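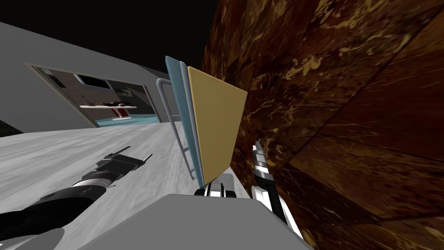
Good Practice for Simulated Robot Trials

Good practice for simulated robot trials is a group of rules and habits used by people who teach or test robots inside computer-rendered rooms. The rules cover how a virtual room is prepared, how the view of the robot is recorded, how a trial is started and stopped, and what must be written down afterwards. Most of the rules began as informal notes inside single laboratories. Later they were collected in shared documents, of which the Endwood Guide is the best known among small teams.

The rules are not law. A team may follow all of them, some of them or none. In practice a team that wants to exchange recordings with another team usually has to follow the same ones, and this is how they have spread.

Background

A simulated trial is cheap compared with a trial on a real machine. A mistake does not break a finger or a table. For this reason the early users were not very strict. Rooms were built quickly, objects were placed by hand, and the reports often said only that the robot "did the task" or "failed the task". When other people tried to repeat the work they could not do it, as they did not know where the robot had been standing or what the lighting was.

The first written rules at Endwood were made by Kirsty Hulme, who was then responsible for a set of household rooms named Yeoman. Her notes filled two pages and dealt mostly with furniture. They asked that each piece should have a fixed name, and that a chair should be called a chair in every file, also when its shape was unusual. Peiyu Shen later added the part on robot arms and grippers, and the two parts were joined under one cover.

The present edition of the guide is dated 2019-04-05. It has five chapters and 105 numbered rules. Many of these are very short, and a few are repeated in different chapters with small changes of wording, which readers have criticized.

Preparing the room

The guide says that a virtual room must be inspected before any robot is placed in it. The person who inspects should travel through the room with a free viewpoint and look for surfaces that do not meet, objects that sink into the floor, and openings which lead to nothing. Empty black space beyond the walls is permitted if the robot has no task there. It must be mentioned in the room record, as a program that learns from images can take the black area for a dark wall or an unlit passage.

Wall and floor patterns receive a rule of their own. A strongly patterned surface, such as the dark brown marbled wall with tan and golden veins in the rendering shown with this article, is allowed and even encouraged in a mixed collection. Plain rooms only would give a learner too easy a life. However, the same pattern should not be used on a large wall and on a small object that must be grasped, unless the trial is meant to study this difficulty.

Rooms that are connected by an opening are counted as a single room for the inspection. The furniture in the farther room is also part of the record, although the robot may never go there. The low white table with the red base is a good case. It stands on the other side of the opening, on a turquoise floor, and a careless record would leave it out. Small things on such a table are listed as "small objects, not identified" if the person who makes the record cannot name them with certainty. Guessing is not accepted.

Naming of objects

Each object has one name, one place and one owner. The owner is the person who may change the object. Others may move it for a trial but they should return it to the stored position.

A difficult question is what to do with furniture seen from an unfamiliar angle. A seat, a back and a tubular metal frame can look like a pile of separate boards if the viewer is standing over them or if the view is leaning. The guide recommends that labels should come from the room file and never from the recorded picture. When the room file is lost, the label must carry the ending "-like". So the piece in the middle, with its tan-yellow board and light blue panel, would be written as "chair-like object" by a person who has only the picture.

Some teams find this heavy. The Provemia group, for instance, uses a single class for everything a person could sit on, and it reports no trouble with it. The guide accepts this on condition that the class list is delivered together with the recordings.

Viewpoint and horizon

The viewpoint should be the one the robot uses. If it is attached to a moving part of the body, the horizon will not always be level, and a strongly tilted view is a normal result. The rules forbid turning such pictures straight after recording. A straightened picture is pleasant for human readers but it no longer agrees with the stored joint positions.

Parts of the robot's own body often come into the view. In the rendering a large flat gray block covers the base of the right arm and also the lower part of the chair-like object. The guide does not ask for such parts to be removed. It asks for three things only:

– the body parts must be the same as in the machine that the simulation copies;
– they must move together with the viewpoint if they are fixed to it;
– a mask that shows which points of the picture belong to the robot must be stored next to the recording.

The third point was added after a discussion with users of the Zarnis recording tool, where the mask was at first an optional setting. Today it is switched on from the beginning.

Arms and grippers

Where a robot has two arms, they are always called left and right from the robot's side. It is a simple rule but it was broken very often in the early collections, as people who watched the robot from the front used their own left and right.

The two grippers need not be alike in appearance. A black gripper with slender silver finger rods and one with black and white striped fingers may be used in the same trial, and each is then recorded with its own name. The guide warns against writing "gripper, both" in the table of equipment. Such a short entry saves a line and later costs a day.

At the start of each trial both arms must be inside the allowed area and must not touch the furniture. The distance is measured from the tip of the finger, not from the wrist. The measurement is taken by the program itself, since distance is hard to judge by eye in a tilted view. A fingertip that is just in front of a wall in the picture may have plenty of space behind it or almost none.

Starting and stopping

A trial begins with a still moment of two seconds. No joint is commanded during this time. The still moment gives the reader of the recording a clean starting position, and it also shows if an object was placed badly, because a badly placed object will usually begin to slide or shake by itself.

The trial is stopped when the task is finished, when the time is over, or when any part of the robot passes into a solid object. The last case is called a pass-through. On a real machine it would be a collision. The guide is strict here: a recording with a pass-through cannot be counted as a success, even if the robot finishes the task afterwards. It may be kept in a separate folder and used for repairing the room.

After four pass-throughs in the same room, the room is closed and inspected again. Peiyu Shen has written that this rule was the most unpopular one when it was introduced. Teams were afraid of losing time. The July review of the Yeoman rooms found that most of the closed rooms had a real error in the furniture, often in thin tubular parts, where the visible shape and the solid shape did not match.

Reporting

A report has to give the room name, the robot name, the starting position of each arm, the version of the program and the number of attempts. Failed attempts are included. A picture may be added, and in that case it must be said whether it is a rendering or a photograph. The guide considers this important also when the difference is clear to the author, as the reports are read by students and by buyers who do not see such rooms every day.

Results from simulated rooms should not be presented as results from real homes. The words "in simulation" belong in the title or in the first sentence of the report.

Criticism

The most frequent criticism is that the guide was written for indoor rooms with furniture. It says very little about gardens, workshops or streets. Other critics say that the naming rules take too much work for a small team, and that the owner system makes no sense where one person does everything. Kirsty Hulme has answered that a person who works alone can write the same name in every line, and that it takes no time.

There is also no agreement on lighting. The chapter on light contains mainly advice – avoid complete darkness, store the position of each lamp – and leaves the strength of the light to the team. A longer chapter has been promised for the next edition.

See also

Room record
Pass-through
Robot self-mask
Yeoman rooms

Share this article: 105 shares
4 comments

marten_k
Thank you, very useful. We always straightened our pictures before saving them and then wondered why the joint data looked wrong. Is there a tool to undo it, or must we record again?

Odile
@marten_k if you kept the turning angle you can turn them back, but the corners are lost. We recorded again.

simroomfan
The pass-through rule should say how deep. A fingertip inside a cushion by the thickness of paper is not the same as an arm through a wall. Our team uses a small limit and writes it in the report.

R. Bastien
I miss something about sound. Otherwise a clear article. The section on left and right should be printed and hung in every lab.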